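4. Getting the Tenix on to your network

By now you should have the card written and the board sitting in its case. I do this bit without a monitor (I only own one and it's usually busy), so everything below happens from another computer on the same network. If you've got a spare screen and keyboard, plug them in and skip to step 5.

1. Put the card back in your computer's reader. You'll see a small partition called BOOT. Open it.

2. Make an empty file in there called ssh. No extension! Windows loves to stick .txt on the end without telling you, so turn on file extensions first and check.

3. Open network.txt in the same folder and fill in your wifi name and password between the quote marks. Leave the quote marks where they are. I deleted mine the first time and lost a whole evening to it.

4. Eject the card properly, slot it into the Tenix and connect the power. Give it 90 seconds. The green light flickers a lot on first boot while it stretches the file system to fit the card, and that's fine.

Caution: don't pull the power while the green light is still flickering. You'll probably end up writing the card again from scratch.

5. Log in. From a terminal type ssh tenix@tatard.local and say yes when it asks about the key. The starting password is on the slip inside the lid of the box.

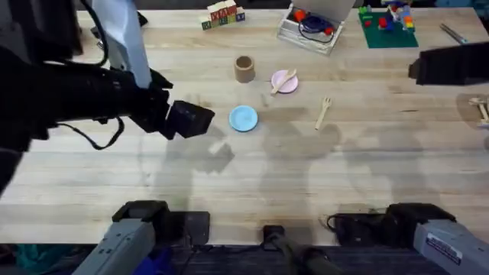
Light blue plate on the tabletop, with a gripper on either side.

6. Change the password straight away by typing passwd. Then change the hostname too if you're planning to have more than one board. Mine are called tetoswood and akpalu, and I can't tell you how much easier that is than trying to remember which address is which.

7. Run the updater with sudo tenix-update. On my connection it took roughly 23 minutes, so go and make a cup of tea.

Note: if tatard.local isn't found, log in to your router and look for the board in the list of connected devices, then use the address shown there in its place. Khrystyna-Mariia Kravchuk wrote in to say her router hides new devices until you refresh the page twice, so try that as well before you start swapping cables.

Note: the board only talks to 2.4 GHz wifi. If your router uses one name for both bands it normally sorts itself out, but mine didn't until I split them.

8. Restart with sudo reboot and log in again, using the new name if you changed it. Then carry on to section 5, where we set up the shared folder.

Last changed 11 December 2019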